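How to run a tidy-up demo with a hand-held gripper at an open day

Hedix, January 2025

In March last year we opened our training apartment to visitors for the first time, and it went badly. People stood in the doorway, they did not understand what they were looking at, and after some minutes they went to drink coffee. Since then we changed the order of everything. I write down how we do it now, for the other groups who asked us.

What you need

One hand-held gripper with soft pads on the fingers. One charged spare battery for the recording unit. A room where people live, or a room that looks like it. A bin with a wide opening. A bag of small things from a normal home: snack packets, a cloth, some yarn, a plastic bag with a knot.

Step 1. Prepare the room

Choose the kitchen if you have one. Do not clean it too much. At Gurel they showed the gripper on a white table with three wooden cubes, and the visitors were polite, but they asked no questions. When the objects are ones they know from home, they begin to give advice to the person who holds the tool, and this is what you want.

Lay a blanket over a low surface and put the small things on it in a loose pile. Mix shiny foil with soft things. Foil slides, yarn catches on the finger, and a full bag hangs to one side when you lift it by the knot.

Step 2. Place the bin

Put the bin next to the blanket, so close that the hand travels only a short way. If the bin is far, the operator must walk, and the visitors in the second row see only a back.

Step 3. Start with open fingers

Before the first pick, open the fingers fully and hold the gripper still over the pile. Count slowly to five. Visitors use this time to find the pads and understand where the object will be held.

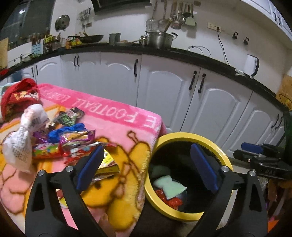
Fingers open between the snack pile on the pink blanket and the yellow-rimmed bin.

Step 4. Pick, lift, release

Come down from above with both pads at the same height. Close until the packet stops moving between the pads, then lift. Move over the bin, wait a moment, open. Say aloud what you do, but only the first two times. After that it becomes tiring to listen to.

If you drop something, leave it and take the next thing – you can come back to it. We use 20 objects for one round, and a beginner needs two rounds before the movement looks calm.

Step 5. Give the tool to a visitor

Let the visitor try with the plastic bag first, and then with a flat packet. Stand on the left side and keep one hand free. Children hold the handle too high, so show them the grip before they start.

Step 6. Show the recording

On a screen in the next room we play the rounds from the same day. At our last open day the Hellwig hall had 26 visitors in the largest group, and this was too many for one screen. Divide them, or bring the second screen from Gretik if you can borrow it.

After the last group, charge the batteries and put the pads in soapy water.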